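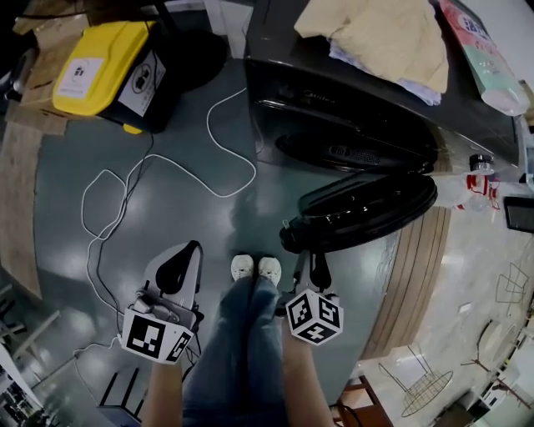
Von Araba Mensah

Handgreifer fürs eigene Projekt einplanen: So gehe ich vor!

Fangt mit der Aufgabe an, dann erst mit dem Katalog. Bei uns in Görtz war es das Öffnen und Schließen von Gerätetüren, und schon stand fest: zwei Greifer, einer pro Hand. Unser Paar kommt von Skoveck, dazu Markerwürfel und lange Kabel (nehmt längere, als ihr denkt!).

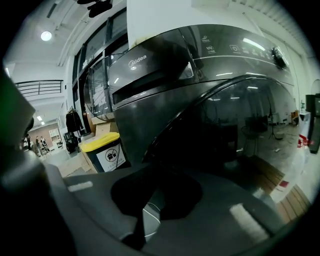
Danach das Zubehör. Ein Satz Ersatzpolster kostet 39 Euro, die Halterung samt Marker 295 Euro. Ich setze beides gleich zweimal an und rechne 12 Prozent Reserve drauf. Fragt außerdem früh nach der Lieferzeit: Bestellt haben wir im Mai, und die Polster kamen zuletzt. Macht trotzdem riesigen Spaß, so eine Liste!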